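Chapter 4
Boards, Counters, and the Space to Work

From Starting in the Kitchen: A First Course in Home Cooking
Grinholm School Press

In this chapter you will learn to choose a cutting board that suits your counter and your habits, to set it down so that it stays put, and to look after it so that it lasts through this course and a good many years of suppers afterward.

Words to know: juice groove, rim, hanging hole, dwell time, cross-contamination

If you have been working through this book in order, you have spent three chapters on knives, and I expect you are itching to cut something up. I promise we are nearly there! But before the first onion comes out of its net bag I would like us to spend a little while with the plain flat thing that goes underneath it. When I was learning to cook I gave my cutting board no thought at all. I had one, it had come with the apartment, it slid about like a bar of soap, and I blamed my knife for everything (and then my onions, and then the light over the sink).

Think about how much of your cooking happens on that one surface. A household that makes dinner most nights and packs a lunch or two will easily put a board through 1,000 meals before anybody thinks of replacing it. At the Raline Street teaching kitchen, where many of the lessons in this book were first tried out, the logbook for one school year shows 604 student sessions, and every single one of them began with somebody laying a board on a counter.

4.1 The counter comes first

Start by looking at what you have to work on. Stone and stone-patterned counters are handsome and easy to wipe, but a busy pattern hides crumbs and small spills wonderfully well, so wipe the whole area even when it looks clean to you. Run your palm over it, too. Your hand will find the sticky place long before your eye does.

Clear a space wider than the board on both sides. I like a space for food waiting to be cut on one side and a bowl for peelings on the other, though left-handed cooks will want to swap them, and in a very small kitchen the bowl may have to live in the sink. Then lay down a damp paper towel or a thin damp cloth, smooth out the wrinkles, and set the board on top. Press on each corner in turn. If it rocks, lift it and try again.

4.2 Getting to know a board

Boards come in more shapes than you might suppose, and the small features are worth learning by name. A pale surface makes it easy to see what you have cut and what you have missed, although beets and turmeric will leave their mark. A colored rim shows you where the board stops and the counter starts. A juice groove catches the liquid from a tomato or a resting roast, and a hanging hole lets the board drain and dry on a hook. For most of the recipes ahead, a board 18 inches long gives comfortable room. Smaller ones are perfectly good for a lime or a sandwich.

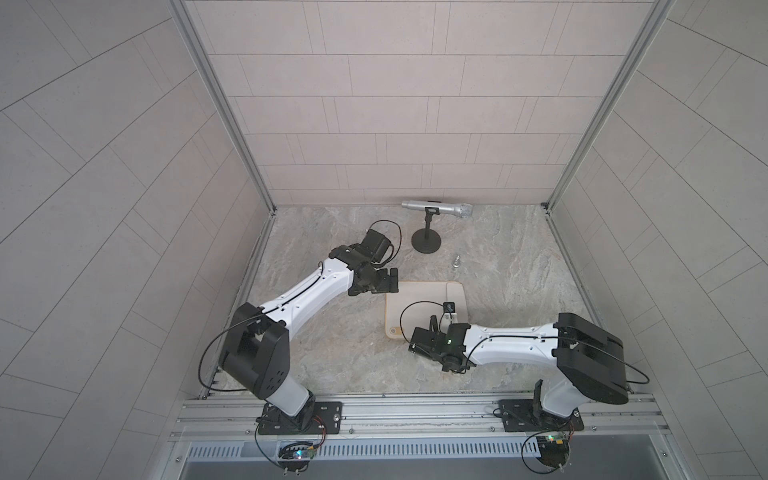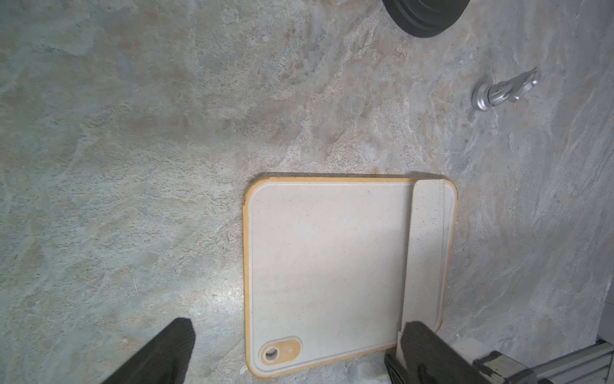
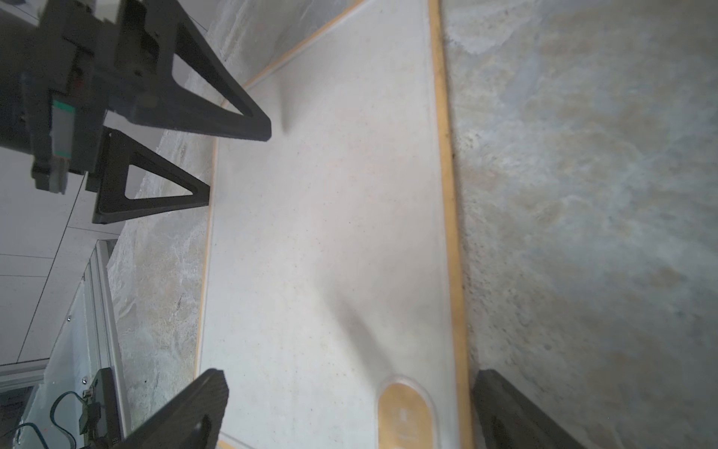
Figure 4.1 A pale, rectangular board on a stone-patterned surface. The middle view shows the juice groove and, at the lower left, the hanging hole.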